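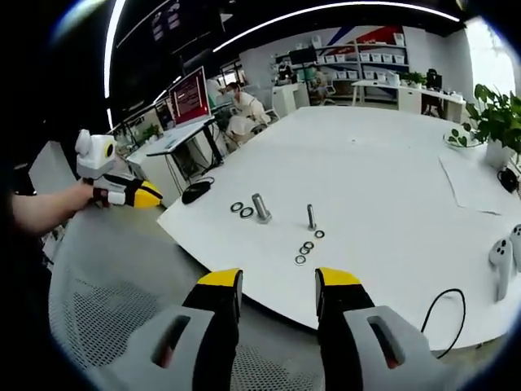
Bolts and washers out on the table at the Dulomwood shared workshop, with one of the hand-held grippers over the left end.

The gripper build at Dulomwood has reached the fun part. I dropped in one afternoon in May and found the big white table given over to hardware sorting - two bolts standing up, six washers lying near them, and yellow fingertips pointing in at the lot.

The grippers are the work of Sowmya Rodrigues, who started the project (she calls it Kukness, and no, I couldn't get her to say why) on her kitchen counter and moved it here when the printed parts took over. You hold one in your hand, pick things up with it, and the recording goes toward teaching an arm she plans to build next. She has 358 recordings saved so far and wants plenty more before summer.

"Washers are the worst," she told me. "They lie so flat that the fingers just skate over them."

I had a go myself and she's right! The bolts I could manage. The washers took me 14 tries, and I was pretty pleased with myself until Sowmya picked one up while talking to somebody else.

The yellow tips are her third version, softer than the last ones, and she says a full set of parts now costs her 60 dollars. The files will go up on the workshop's page once she has redrawn the finger mount, which still works itself crooked after an hour or so of use.

If you'd like to try one, Sowmya is at the workshop most evenings from 6:30. Bring small metal odds and ends if you have them - wing nuts especially, as she's run out.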